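Edition number doesn't match the catalogue raisonné

Marlies Mösli
I have a color aquatint by Kulten, signed in pencil lower right and numbered 21/100 lower left. The catalogue raisonné lists this plate as no. 419 with an edition of 400 and mentions no smaller one. The paper is heavy wove with deckle edges on all four sides and no watermark. Is the numbering wrong, or is the catalogue incomplete?

Yvonne Ashworth
Two editions from one plate were common with publishers of that period. The larger run went to subscribers on machine-made paper, usually trimmed. The smaller was pulled on better stock and sold through the gallery. Check the plate mark first. It should be a clean, slightly rounded bevel you can feel from the back.
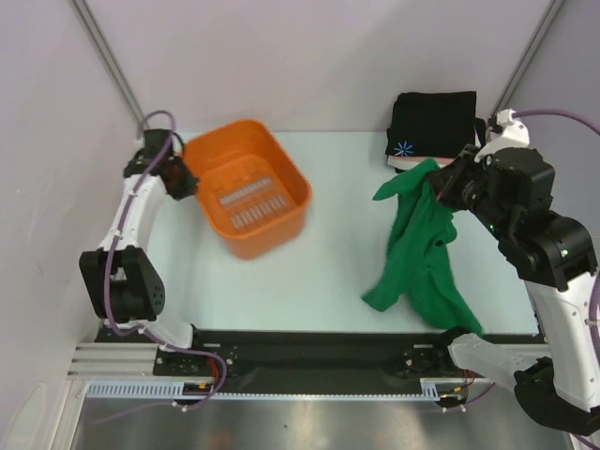
Then look for a blind stamp in the lower margin under raking light. Ammann printed for Kulten and stamped the gallery impressions only. If the sheet is framed, take it out before measuring, as mats often cover the stamp.

Flurmont
Mine is 400 edition, trimmed, no stamp. The supplement to the catalogue has corrections, and the library in Karnville has a copy.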